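Ommont 二本指グリッパー付き卓上セル「Carré」

製品 > 卓上セル > Carré > 実演と見学

Carréは、机の上の小さな物をつかみ、持ち上げ、別の場所に置くためのロボットセルです。アーム、グリッパー、手首のカメラ、作業面を横から見る固定カメラ、操作用のソフトウェアPrandovを一式でお渡しします。研究室、専門学校、または小さな工場の試作の部屋で使われることを考えて作りました。
このページでは、製品の内容と、Trivthorpe工場での実演のことをまとめて書いています。カタログの数値表が必要な方は、お問い合わせのときに「数値表希望」とお書きください。

公開見学日のお知らせ
2019年5月11日に、Trivthorpe工場の公開見学を行います。午前の部と午後の部があり、内容は同じです。参加は無料ですが、椅子の用意がありますので、できるだけ先にお申し込みください。当日に来られた方も、席が空いていればお入りいただけます。
工場の建物は1944年に建てられた古い倉庫です。入口の段差が高いので、車いすの方は裏の搬入口をお使いください。呼び鈴を押していただければ、係の者が開けます。駐車場は建物の北側にあります。道が細いため、大きい車の方は手前の広場に止めて歩いてくださるほうが楽です。

Carréに含まれるもの
・アーム本体(卓上固定用の台座付き)
・Ommont二本指グリッパー(指の色は黒)
・手首用の小型カメラ
・固定カメラと取り付け金具
・操作用ソフトウェアPrandov(使用する人の数に制限はありません)
・非常停止ボタン
・電源ケーブル、通信ケーブル
・取扱説明書(日本語と英語)
作業用の机とパソコンは含まれていません。机は、人が手で押しても揺れない、重いものを選んでください。前に軽い折りたたみ机で試されたお客様がいましたが、アームが止まるたびに机が少し動き、位置の合わせ直しに時間がかかりました。

グリッパーについて
Ommontグリッパーは、左右の指が同時に動いて、間にある物をはさみます。指の先は細く、根元は広い形です。先が細いので、物と物のせまい間に入れやすくなっています。反対に、重い物や、とても大きい物には向いていません。
閉じる力は、Prandovの画面で変えることができます。薄いプラスチックの容器をはさむときは、最初は弱い力から始めて、少しずつ強くすることをおすすめします。強すぎる力で容器がへこむと、次につかむときに形が変わっていて、同じ動きではうまくいかないことがあります。
指は消耗品です。角が丸くなってきたり、はさむ面がつるつるになってきたりしたら、交換してください。交換は付属の六角レンチででき、左右一組での販売になります。片方だけの交換は、左右の高さに差が出ますので、お受けしていません。

カメラについて
手首のカメラは、指の先とその向こうを近くから見ます。つかむ直前の位置合わせに使うもので、指がいつも画面の下のほうに入るように取り付けてあります。指が映っていることで、物が左右の指の間にあるかどうかを、操作する人が目で確かめられます。
固定カメラは、作業面を少し離れたところから見ます。手首のカメラだけでは、物に近づいたときに周りの様子がわからなくなります。そのため、セルでは二つの見方を同時に記録する設定が標準になっています。記録はPrandovの中で時間をそろえて並べられ、あとで一緒に再生できます。
照明について、よくご質問をいただきます。直射日光の入らない、白い壁の前が使いやすいです。光る金属の壁や鏡の近くは避けてください。

操作の方法
操作には、手動、くり返し、学習用記録という三つのモードがあります。
手動モードでは、人が操縦桿でアームを動かします。初めての方は、必ずこのモードから始めてください。アームの速さは一番遅い段階に設定してあり、管理者のパスワードがないと速くできません。
くり返しモードでは、一度教えた動きをそのままくり返します。物の置き場所が毎回同じときに便利です。置き場所が少しでもずれる作業では、治具をお使いになるか、次の学習用記録モードをご検討ください。
学習用記録モードでは、人が手動で行った作業を、カメラの映像とアームの動きの両方で保存します。保存したデータの形式は公開していますので、お客様がご自分の方法で使うことができます。当社では、学習の結果についての保証は行っていません。この点は契約書にも書いてありますので、よくお読みください。

実演で行う作業
公開見学の日には、当社のShayne Hapetaが実演を担当します。Hapetaはグリッパーの設計から参加している技術者で、ふだんは指の形の試作をしています。説明は英語で行い、日本語の通訳が付きます。
実演の題は「コップとコップ掛け」です。木でできたコップ掛けと、青いコップを使います。コップ掛けは、一本の柱から斜めに短い棒が出ている、台所にある普通の形のものです。コップの口を棒に通して掛ける、または棒から外して下に立てて置く。人間には簡単な作業ですが、ロボットには意外に難しいところがあります。
まず、コップは先が細くなった形なので、はさむ場所によって指の当たり方が変わります。口に近いところをはさむと幅が広く、底に近いところをはさむと幅が狭くなります。次に、棒は斜めを向いています。コップをまっすぐ持って近づけても入らず、棒の向きに合わせて手首を傾けなければなりません。そして、となりにコップが掛かっていると、指を入れる場所が狭くなります。
Hapetaは、この作業を選んだ理由をこのように話しています。「箱に部品を入れる実演は、見ている人がすぐに飽きます。コップは、誰でも自分の手でやったことがあります。だから、どこで迷っているかを見ている人もわかります。」
2月の社内の試験では、手動モードでこの作業を100回以上行い、速さの設定と、指を開く幅を決めました。公開見学では、そのときと同じ設定を使います。失敗してコップが倒れることもあると思います。そのときは止めて、どの段階でずれたかをPrandovの記録で見ながら説明します。

実演の進め方
はじめに、Prandovの画面と安全の説明をします。そのあと、Hapetaが手動で作業をして、手首のカメラと固定カメラの映像を前の画面に出します。最後に、希望される方に操縦桿を持っていただきます。お一人の時間は短いですが、コップを一つつかむところまでは試していただけると思います。
見学の方には、床の黄色い線より後ろに立っていただきます。お子様は保護者の方と一緒にお願いします。長い髪は結び、首から下げた名札は上着の中に入れてください。

コップ掛けの作業

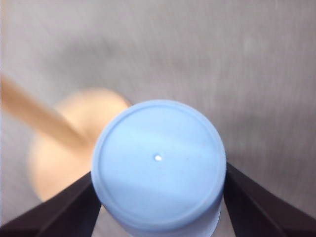

手首のカメラ。黒い指が青いものを両側からはさんでいます。

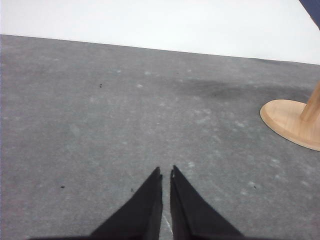 同じく手首のカメラ。指は開いていて、右に木の台が見えます。

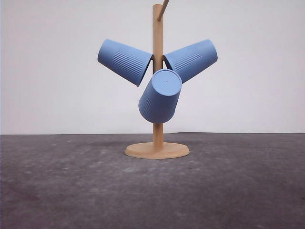 固定カメラ。コップは三つとも掛かっています。 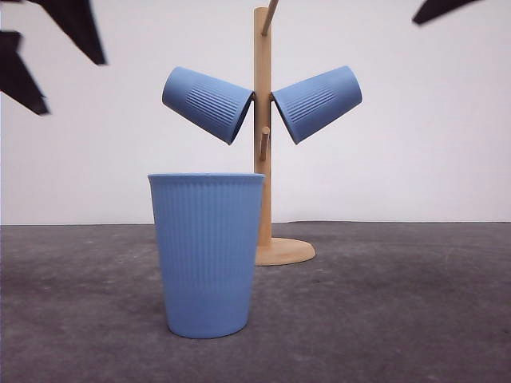
固定カメラ。一つは手前に立ち、二つは柱の左右に掛かっています。

ご自分の物を試したい方へ
公開見学の日には、ご自分で使っている物を持ってきていただくことができます。片手で楽に持てる大きさと重さの物に限ります。次の物はお断りします。
・液体や粉が入っている物
・刃物、とがった物
・動物、植物、食べ物
・壊れたら困る物
最後の項目は、毎回お願いしているのに、高い時計や大切な陶器を出される方がいらっしゃいます。弁償はできませんので、ご理解ください。
やわらかい布や袋については、二本指でつかむことはできますが、きれいに置くことは難しいです。それでもよろしければ、一度一緒に試しましょう。

設置に必要な条件
・水平で固い机
・電源(アース付き)
・アームの動く範囲に人が入らないようにできる場所
・Prandovを入れるパソコン(推奨の型は数値表にあります)
設置の作業は、当社の担当者がお客様のところへ伺って行います。台座を机に固定するため、机に穴をあける必要があります。穴をあけられない机の場合は、締め金具をご用意しますが、速さの設定に制限がつきます。
作業面に敷くものは、お客様の自由です。つやのない灰色や黒のものが、カメラには見やすいようです。白い机に白い部品を置くと、物の端がわかりにくくなりますので、色の差をつけてください。

保守と部品
保証の内容と期間は契約のときに書面でお渡しします。保証の期間が終わったあとも、指、ケーブル、カメラの部品は続けて販売します。
毎日の手入れは、乾いた布で指の面を拭くことだけで十分です。アルコールを使うときは少しの量にしてください。カメラのレンズは、眼鏡用の布で軽く拭いてください。作業のあとは、グリッパーを開いた状態で終わらせてください。閉じたまま長い時間置くと、次に電源を入れたときの原点の確認が長くなります。

よくあるご質問
アームだけ買うことはできますか。
できません。Carréはセルとしての販売です。グリッパーは、すでにアームをお持ちの方にも単体で販売していますが、取り付けの板が合うかどうか、先に図面を送ってください。

コップ掛けも買えますか。
実演で使っているコップとコップ掛けは販売していません。お客様の近くの雑貨店にあるもので同じことができます。棒の先が丸いもののほうが、コップの口が引っかかりにくいです。

見学の日に撮影してもよいですか。
写真は大丈夫です。ほかの見学の方のお顔が入らないようにお願いします。動画は、Hapetaの説明の間だけご遠慮ください。

見学の日に行けない場合はどうしたらよいですか。
少ない人数での個別の見学も受けています。希望の時期をいくつか書いて送ってください。工場の都合により、お返事まで少しお時間をいただくことがあります。

お申し込みとお問い合わせ
このページの下にある入力欄から、お名前、所属、参加の人数、午前か午後かの希望をお送りください。持ってこられる物がある場合は、名前とだいたいの大きさも書いてください。受付の返事が届かないときは、迷惑メールの箱を一度ご確認のうえ、もう一度お送りください。
価格は、設置の場所と指の種類によって変わります。お見積もりは無料です。

関連ページ
Ommontグリッパー単体
Prandovの更新情報
Trivthorpe工場への道順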